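The Button, the Bottle and the Counter I Couldn't Stop Touching

By the time I got to Divton I had already visited two kitchens and a sewing room for this story, and I was ready to be done with break rooms forever. I'd been sent out to write about the stuff people keep within arm's reach at work. Mugs, hand cream, the stapler with somebody's name taped to it. My editor wanted 900 words on what a desk says about a person, and I wanted lunch.

Then I walked into the workroom at Lilla, a small outfit on the edge of town that does repairs and odd design jobs, and I got distracted by a table.

It was white, set up near a pale teal-green wall that reminded me of my grandmother's bathroom in Plomville (she'd have called it seafoam and dared you to disagree). I love a wall like that. It makes anything red look like it's been plugged in! I've painted my own hallway twice trying to get there and both times ended up with hospital. 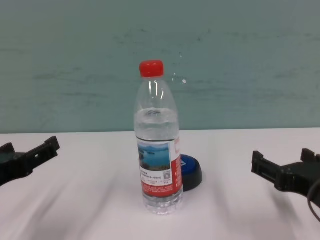 Red cap, lake label, blue button: the white table at Lilla.

I've developed feelings about water bottles this year. We've all been sold the big insulated tumbler with the handle, and I own two of them, one of which cost $49 and leaks in my bag like a spite project. So there's something restful about a plain bottle with a screw cap and a little printed lake on the label, green islands and all. You drink the water, you look at the islands, you think about a vacation you aren't taking. I'd trade the tumbler for it on a bad Tuesday.

And a label can be a nice companion, too. My father read the backs of things at the table the way other people read the paper – cereal, soy sauce, floor wax if it was handy. I do it as well, even in languages I can't read a word of. I like the little boxed-off nutrition grids and the warning icons and the feeling that somebody sat in an office and argued over where the recycling symbol should go. When I used to stay with a friend near the big import grocery, I'd lose half an hour in the drinks aisle and come out with nothing but opinions on typefaces.

But you want to hear about the button, and so do I. It's blue and shiny and it says SORRY! on top, in capitals, with the exclamation mark, and I haven't been that pleased by a desk object in ages.
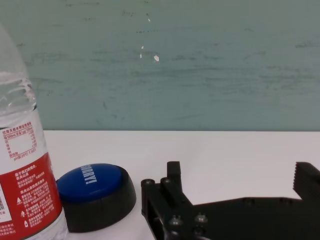

I've been thinking ever since about how I would use one. I apologize constantly. I apologize to doors. I once said sorry to a parking meter in front of a date, and there wasn't a second date. If I had a button to smack every time, I'd at least get some exercise out of it, and my family would have a way of keeping score. My sister's view is that I'd wear one out by November.

Novelty buttons used to be everywhere, remember? Every office had a loud one, and you'd hear it through the wall during phone calls. I bought one for a boss years ago, as a going-away present, and spent the whole party worrying that it was rude. Then they all went off to yard sales and the bottoms of drawers, and I sort of forgot people ever wanted a joke sitting next to the phone. I'm for bringing them back. Desks have gotten so tasteful! Beige tray, beige pad, a plant that's doing better than you are. Put something silly out there and people have a reason to stop and talk.

The other thing I kept drifting back to was a surface, and I know how that sounds. I've been shopping for a countertop since spring and it has wrecked me as a guest. I go into people's homes and stroke things. Holzer, the showroom out by the highway, quoted me $3000 for the stone I liked and roughly 500 for something that only looks like stone, and I've been carrying the samples around in my car ever since, pulling them out at red lights.

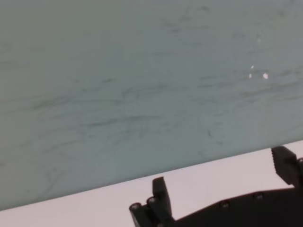 What I'm after is that gray-green, the sage sort with wispy dark veins running through it, and a matte look so I don't have to see the overhead light in it while I'm making toast. Plain white shows every coffee ring. Black shows every crumb. A busy marbled pattern forgives you for a whole day, maybe two if you squint, and I've reached the age where I want forgiveness from my furniture. The pinkish-white I'm less sure of, although next to the green it's awfully pretty, a bit like the inside of a shell. I held my samples side by side on the hood of the car for so long that a man asked if I needed a jump.

I haven't ordered the counter yet. The woman at Holzer has stopped calling. I did go looking for a button of my own, though, and I've cleared a spot for it beside the toaster.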